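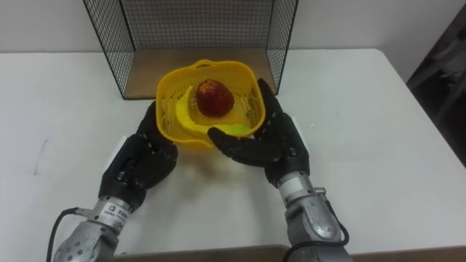
Pessoal, preciso de ajuda com um problema bem bobo de cozinha pequena: onde é que eu deixo a fruta? Mudei faz pouco para um apartamento num prédio de 1920, pé-direito lindo, armário quase zero, e a fruteira de vidro que eu tinha não cabe em lugar nenhum. Comprei então um cesto de plástico amarelo, desses quadrados de canto arredondado com a lateral toda furadinha, e estou usando com maçã vermelha e o que mais aparecer da feira. Ele tem uma alcinha na borda, e eu achei ótimo para puxar! A ideia é colocar o cesto na prateleira de baixo de uma estante de arame preto com tábuas de madeira clara, que fica em cima da mesa branca encostada na parede. Só que aí começam as dúvidas. Fruta no cesto dentro da estante fica abafada ou o arame já resolve? A madeira mancha se cair caldo de fruta? E a alça, viro para mim ou para a parede? Já troquei de posição umas trezentas vezes, juro.

Ah, e mais uma coisa: em casa somos só dois, então não é muita fruta. O que me irrita é a banana, que fica pintada antes de eu lembrar que ela existe. Em setembro vem minha mãe passar um tempo comigo e ela compra fruta como se fosse para um batalhão, então queria chegar lá com isso resolvido. Agradeço qualquer palpite (até os chatos).

Thu Tô
Publicado em junho de 2020 na comunidade Wista, seção Cozinha e organização

druten

Oi Thu! Eu uso cesto furadinho para fruta há anos e não volto para fruteira fechada de jeito nenhum. O arame dos lados e do fundo da estante ajuda, entra ar por todo canto, então abafada não fica. O que abafa mesmo é o fundo do cesto, quando ele é liso e sem furo. Eu forro com um pano de prato velho dobrado, troco toda semana e acabou o drama da maçã machucada embaixo. Papel toalha também serve, mas gruda quando a fruta solta caldo, e aí vira uma meleca.

Sobre a madeira: mancha sim, se for crua. A minha manchou com caldo de manga e está lá até hoje, uma rodela laranja que eu escondo com o pote de café. Passe uma cera ou um óleo mineral próprio para tábua, espere secar bem e só depois ponha o cesto. Se a sua já vem envernizada, pano úmido e pronto.

A alça eu deixaria virada para você. Parece óbvio, mas eu passei meses com a minha virada para a parede, enfiando a mão por cima de tudo para tirar o cesto e raspando os dedos no arame. E encha o cesto fora da estante! Puxe para a mesa, arrume a fruta com calma, as pesadas primeiro e a banana por último, e só então empurre para dentro. 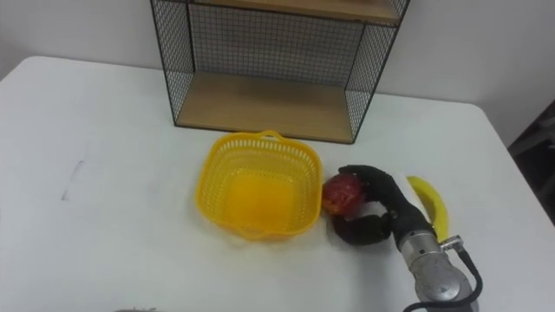
Dá para guardar maçã e banana no mesmo cesto? Por um dia ou dois, tudo bem, mas a maçã solta etileno e a banana amadurece mais depressa perto dela. Se a sua reclamação é justamente banana pintada, separe as duas. Eu pendurei a minha num ganchinho na lateral da estante, preso no próprio arame, e dura bem mais. Abacate verde, ao contrário, eu ponho do lado da maçã de propósito, enrolado num saco de papel, e em poucos dias está no ponto.

Quando sua mãe chegar, eu arrumaria um segundo cesto igual. Na loja do meu bairro, a Toltum, vendem separado, mas qualquer loja de plástico tem parecido. Meça a largura da prateleira antes, pelo amor de deus, que eu já errei nisso e o cesto virou porta-meia.

Mirela_da_horta

Concordo com quase tudo aí em cima, menos com o pano de prato. Pano guarda umidade e chama mosquitinho, principalmente no calor. Prefiro lavar o cesto com detergente e uma escovinha, por causa dos furinhos, e deixar escorrer de boca para baixo.

Outra coisa é o espaço para a mão entre uma prateleira e outra. Se a de cima ficar muito baixa, você vai bater a fruta toda vez que tirar o cesto. Na minha estante dava para mudar a altura, subi a tábua um encaixe e melhorou muito. E veja se ela está firme na mesa: empurre com a mão na altura da prateleira de cima. Se balançar, coloque uns pezinhos de borracha. 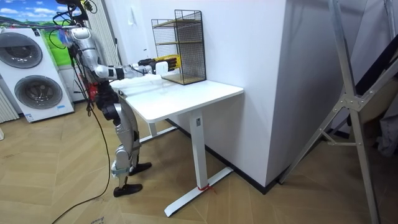 Tăng comentou que em casa faz o contrário: deixa a prateleira de baixo para caixa e pacote, coisa seca, e põe a fruta na altura dos olhos, onde ninguém esquece dela. Pode funcionar para a sua banana, Thu. Eu só não faria isso com o cesto cheio até a borda, que pesa mais do que parece quando a gente tem que levantar o braço.

Ah, e com cesto cheio, uma mão embaixo ou bem firme na lateral. Alcinha pequena é para puxar, eu não confiaria nela para carregar. A minha rachou com 2 kg de laranja (a balança diz 2000 g, e eu apostaria que com 1000 g ela aguentava até hoje).
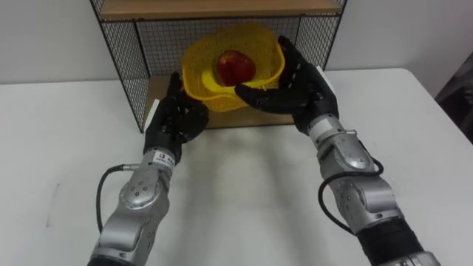 Cesto amarelo com uma maçã, em frente à estante de arame.

Thu Tô

Gente, obrigada! Virei a alça para a frente e a banana foi para o gancho, adorei a ideia. A madeira eu ainda não sei se é envernizada, pinguei água num cantinho e estou esperando para ver se entra. O pano fica em votação aqui em casa, por enquanto estou lavando o cesto e deixando sem nada. Alguém sabe se óleo mineral deixa cheiro na tábua?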